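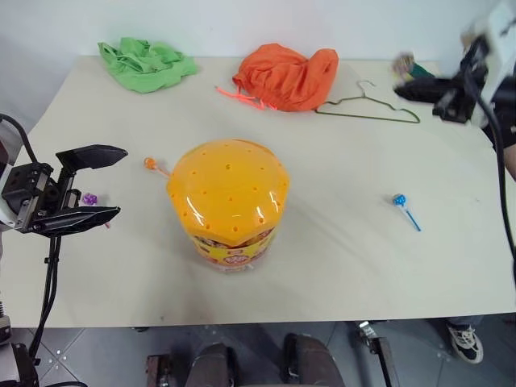 How many families have joined the Tisberg home canning and pantry project so far? 436 at the end of the year, which puts us ahead of where I told you we'd be back in September.

So, January 2024, and here I am with the update I owe you! I'll start with the classes, because they ate most of my fall. We ran them in 4 places, and the one at the Matus hall filled up so fast that Hanneke Dekker had to open a second evening (she taught both, bless her, with a head cold). Tomatoes and pickled beets were the big draws. Jam, which I was sure would pack the room, was a bit of a flop -- people told us they already knew how to make jam, thank you very much.

The jar swap is going nicely. We've handed out 1,561 jars with new lids, and Martim Garcia keeps the list up to date, so if you want the breakdown by town he can send it over. Van Hecke raised their price on lids after the summer. I moved a little money over from printing to cover it, and I hope that's all right with you. The recipe booklet went out in black and white, stapled, and it looks fine.

What didn't go so well: the shared pressure canners. We bought 10, and the sign-out sheet is a mess. Two came back without their gauges, and I spent a whole afternoon on the phone about one that was sitting in a garage in Wanitz. Jinlong Wei wants to try a small deposit this spring, and I think he's right, though I don't love asking folks for cash up front.

Next up are the seed packets and a beginner class for teenagers, which Sanne Hermans has been pushing for since day one. We still need a kitchen with a decent stove for that one. The school said maybe. I'll call them again next week and let you know what they say, and the receipts for the canners are coming in a separate envelope.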